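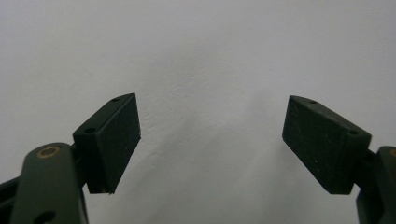
White wall, matte finish, with a few tiny dark specks near the middle.

Plain Walls of Gesville – notes for the folder

Hi! I put this collection together over one long July while I was getting my apartment ready to repaint, and it got a bit out of hand. It's all interior walls, nearly all of them white or trying to be. If you've ever stood in a paint aisle holding three white cards and felt your brain go soft, you'll get why I started.

What's in it

There are 3,000 pictures in the full folder and 1,000 in the small one, which is the one I'd grab first. They come from 15 rooms: mine, my neighbor Covadonga Lorente's place downstairs, and a few offices in the Dovhaniuk building that were between tenants. Hallways are lumped in with whatever room they lead to (sorry, I went back and forth on that).

How it's sorted

Folders go by room, then by wall, starting at the door and going clockwise. Each wall has a short text note with the paint finish if I knew it, the time of day, and anything I noticed, like specks, roller marks, old filler or nail holes. "Matte" in my notes covers flat paint too. Anything shinier I called "satin" and left it at that.

About the light

White walls are never one white. The same paint can look bluish-gray up high and duller lower down where a shadow sits, so please don't match a color from these! I didn't correct anything. Pylyp Mykhailiuk wanted me to even it all out and we argued about it over a whole pot of coffee, but the unevenness is the part I like.

Known problems

Room 9 has 70 duplicates I haven't cleared out yet. A few notes say "speck" where I couldn't decide between dirt and a bump in the paint. Two walls in Covadonga's kitchen are cream – she says white, we've agreed to disagree, and the notes say "white (C.L.)".

Using it

Help yourself for anything you like, paid or unpaid. A mention of the Drondico wall folder would be nice. Fixes to the notes are very welcome, just send me the room and wall number with the new wording. Ceilings are next, once I find my stepladder.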